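Ornthorpe Manipulation Study
Progress report to the Firkura Fund
June 14, 2019

Thank you, as always, for your patience with us, and for the kind notes on our last report, which were passed around the whole lab. We have had a good few months and there is plenty to tell you.

Most of our time has gone into the tabletop work, where the arm learns to move food items between dishes using only what its wrist camera sees. We now have 400 recorded demonstrations, and the method we call Trurus learns from all of them together. Crowded dishes were the part of the proposal your reviewers worried about most, and we agreed with them, so that is where we started.
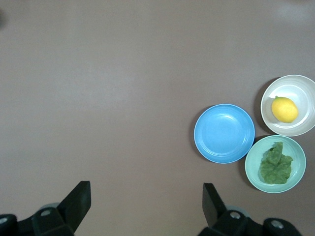 Wrist camera view with the gripper open: a lemon in the white bowl, lettuce in the mint-green bowl, and an empty blue plate.

With dishes set this close together, our older method tended to go for the nearest rim and stop there. Trurus does a good deal better, and we were all rather pleased the first time we went through the numbers! Over 200 test runs it made 3 wrong choices of dish, though the grasp itself still slips more often than we would like, mostly on soft leaves.

The other half of the work is what the arm should do when there is very little in view to guide it.
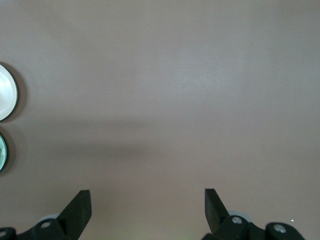 A mostly bare stretch of table gives the model few clues about where to go next, and early on it would drift slowly until we stopped it. We have added a short search step, which takes around 2 seconds and seems to cure most of the drifting. We would still like to try it under different lighting before we promise you anything.

The Ojeda comparison is running behind, I'm afraid, and we now expect to have it finished in September. Spending is on plan and we are not asking for any changes to the budget.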